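The Year Saltthorpe Went Orange

November 15, 2020

If you drive into Saltthorpe from the north, past the feed store and the long brick wall where the cannery used to be, the first thing you come to is Brunus Street, and for most of my life the first thing you noticed about Brunus Street was how gray it was. Gray clapboard, gray steps, gray doors with gray storm doors in front of them. I grew up two blocks over and I loved it the way you love an old sweater, but I never once thought of it as a place with a color.

Then this past September somebody at the corner house painted a front door orange. I don't mean peach, or that polite rust you see in catalogs. This was orange like a traffic cone, and it had such a shine on it that you could see the streetlight in it from the bakery. People slowed their cars down. There was a fair amount of talk in line at the post office, and some of it wasn't kind.

Two weeks later the house across the street did the same thing, and after that there was really no stopping it. I walked the whole street last weekend with my coffee and my good shoes on and found 18 of them, from a soft pumpkin near the church to a nearly red one down by the water that I keep going back to look at.

Kostiuk Hardware, where everybody on that side of town has always bought their paint, had to keep calling for more. The store carries 10 oranges now, up from two, and the little sample cards are pinned up by the register where the birdseed coupons used to be. I took home one called Favport, after the harbor town down the coast, and it has been taped to my own door ever since. In the morning it looks like marmalade. By four in the afternoon, when the sun gets low behind the school, it looks like something you'd be a little afraid to live with.

I have lived with my brown door for over 30 years, so you'll understand this isn't a decision I want to rush. My mother picked that brown. But I've noticed that I walk home by way of Brunus Street even when it's out of my way – even in the rain, even with groceries – and that I say hello to more people there than I used to. It's hard to pass a door like that and keep your head down.

There are holdouts, of course, and I'm glad of them. A few of the gray doors look better than ever with a bright neighbor on each side. One house has compromised with an orange mailbox, and another put out a single orange flowerpot with nothing in it yet.

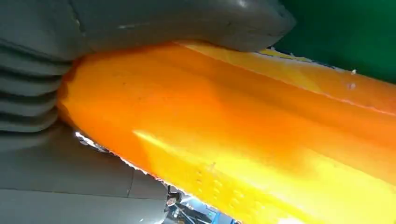 HOME & COLOR

A word on gloss, for anyone tempted. A shiny orange reads much brighter than a flat one, so paint a good big board first and lean it against the house for a week. Look at it before breakfast and again at suppertime. Gray is an easy neighbor for it, and so is a creamy white. Two thin coats over a tinted primer will serve you better than one thick one, and do leave the door open while it dries, or you'll be peeling it off the weatherstripping come Thanksgiving.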